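Two weeks with the Keltila starter kit

I promised Dinesh Saha I would write this up before I forgot everything, so pour yourself something warm, because I do tend to go on.

The Keltila kit is a pair of hand-held grippers with marker tags, a charging dock, and a year of the software that turns your hand movements into practice material for a robot arm. It costs $1,324, and you can add a support plan from Skovholm for 56 a month (I did, and I'm glad). The box was heavier than I expected and beautifully packed, and the getting-started booklet is written by somebody who has clearly had to teach a nervous beginner before — bless them.

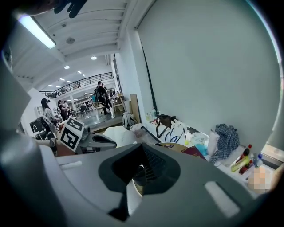

What I wanted to know most was whether the kit would cope with ordinary clutter, the kind you get on any table people really use. The booklet tells you to start with a bare surface and one cup, and I lasted maybe a morning at that. Soft things are my favorite test now. A tote bag with floppy handles or a crumpled checkered cloth will teach you more about your own grip than any cup, and a clear water bottle is a good one to try after that. The square black and white marker on the gripper does need to stay in plain sight, so watch how you turn your wrist.

My one real grumble is the weight. After more than 100 recordings my forearm was complaining, and Seija Eskola, who has smaller hands than I do, wanted a strap. Skovholm tell me one is coming in June. I'd still buy the kit again, and I've already told Dinesh he can't borrow mine.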